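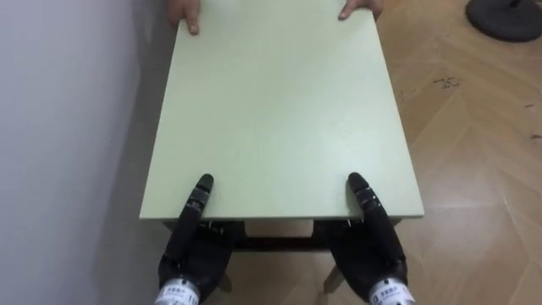
# Lillent standardizes on one table size for Grilta hall

Lillent will replace the mixed tables in the main room of its Grilta hall with a single rectangular model, the events operator said Saturday. The change covers 41 tables and is scheduled for completion in May. The tops are painted pale mint green with a matte finish, and the same color continues over the front edge.

The hall currently uses tables in three lengths, bought at different times. Heights differ enough that two tables placed end to end leave a visible step, and tablecloths have been used to hide it. Under the new layout all tops sit at the same height and can be joined on either the long or the short side.

Joinery firm Čierny is supplying the tops and frames. Each table weighs 18 kilograms assembled. Lillent set that figure as the upper limit in its order after staff reported that the older tables, several of which are heavier, were being dragged between the main room and the storage bay. Scrape marks run the full width of the floor near the bay door. The floor will be sanded and resealed in that section before the new tables go into service.

Handling rules have been rewritten for the changeover. Tables are to be moved by two carriers, one at each short end, holding the top by its edge with the fingers underneath. The carrier facing the direction of travel calls the stops and turns. Tables are lifted clear of the floor before any sideways movement and set down on all four legs together. Moving a table with chairs, dishes or equipment on it is not permitted, and neither is stacking one top directly on another without a felt sheet between the painted faces.

The paint is a water-based two-coat system with a hardener in the second coat. It reaches handling strength overnight but takes longer to cure fully, and during that period the surface can pick up marks from rubber feet and adhesive tape. Lillent has asked groups using the hall not to tape cables or paper to the tops at any time. Clips will be available at the front desk. Cleaning is limited to a damp cloth and mild soap. Abrasive pads polish the matte surface and leave shiny patches that cannot be removed without repainting the whole top.

Mint was selected from four sample boards that were left out in the main room over the winter. The white sample showed cup rings, and the dark gray sample showed dust under the ceiling lights. The fourth board, a light brown, was dropped when a second batch did not match the first.

Seating capacity in the main room rises from 236 to 254 with the new arrangement. The gain comes from narrower gaps between rows, which the uniform table size allows. Aisles leading to the two exits keep their present width. A revised floor plan will be posted at the entrance and in the storage bay, with table positions marked on the floor by small painted dots at the leg corners.

Delivery is split into two loads. The first covers the half of the room nearest the kitchen, and the second follows once those tables have been checked for level and leg fit. Fukum, which handles furniture resale in the area, will collect the old stock. A total of 47 tables are leaving the building, including several kept in storage with damaged legs. Those in usable condition will be sold individually, and the rest will be stripped for hardware.

The main room will be closed for two days during each delivery. Bookings in the side rooms are not affected. Groups with standing reservations should check the posted plan before setup, as existing table numbers will no longer apply.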